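Section 4: Weighing and labelling loose produce

4.1 Before you start

The Stosevus counter scale weighs items up to 2000 g in steps of 1 g. It is supplied with a mains adaptor, a levelling foot at each corner and one roll of labels. Read section 2 (Safety) before connecting the adaptor.

Place the scale on a firm, level surface away from fans, open doors and refrigeration vents. Moving air is the most common cause of an unsteady reading.

1. Turn each levelling foot until the bubble sits inside the ring at the rear of the housing.
2. Connect the adaptor and press ON. The display shows all segments, then 0.
3. Leave the scale switched on for ten minutes before the first weighing of the day.

Note: If the display shows a figure other than 0 with the platform clear, press ZERO. If the figure returns, go to 4.5.

4.2 Setting a tare

A tare removes the weight of a plate, tray or basket from the reading. The scale holds one temporary tare and up to 50 stored tares.

Temporary tare:

1. Put the clean, dry container on the platform.
2. Wait for the stable mark (a small circle, upper left of the display).
3. Press TARE. The display returns to 0.
4. Add the produce and read the net weight.

The temporary tare is cleared when the scale is switched off.

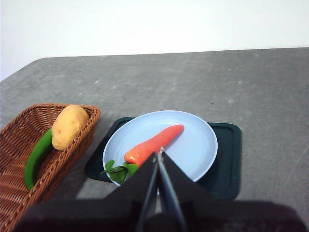

Stored tare:

1. Hold TARE until the display shows a store number.
2. Select an unused number with the arrow keys.
3. Place the container on the platform and press ENTER.
4. Write the store number on the underside of the container.

Caution: The container counts towards the maximum load. A container of 200 g leaves 1800 g for produce. Do not load the platform beyond the maximum – the load cell can be permanently damaged.

Weigh stored containers again every February. Wooden and woven containers take up moisture, and a tare set in dry conditions may no longer be correct.

4.3 Product codes

Codes 1 to 169 are set at the factory and cover common fruit and vegetables. They can be renamed but not deleted. Higher codes are free for the user.

To set a price:

1. Press PRICE and enter the product code.
2. Enter the price per kilogram.
3. Press ENTER. The display shows the code and the new price for three seconds.

Where one container holds more than one kind of produce, weigh each kind separately under its own code. The scale cannot divide a mixed weight.

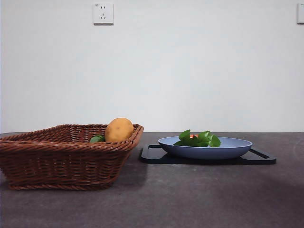 4.4 Printing a label

1. With the weight stable and a code selected, press PRINT.
2. Tear the label upwards against the serrated edge.
3. Remove the produce and check that the display returns to 0, or to a minus figure if a tare is in use.

Use Jakham thermal rolls or rolls of the same width. Do not pull the label while the motor is running.

4.5 Checking the calibration

Use a 200 g test weight, placed in the centre of the platform. The reading should be within 1 g. If it is not, check the level, press ZERO and repeat. If the error remains, stop using the scale for sales and contact the Chaimongkol service desk in Stolville.

Section revised June 2026, A. Morikawa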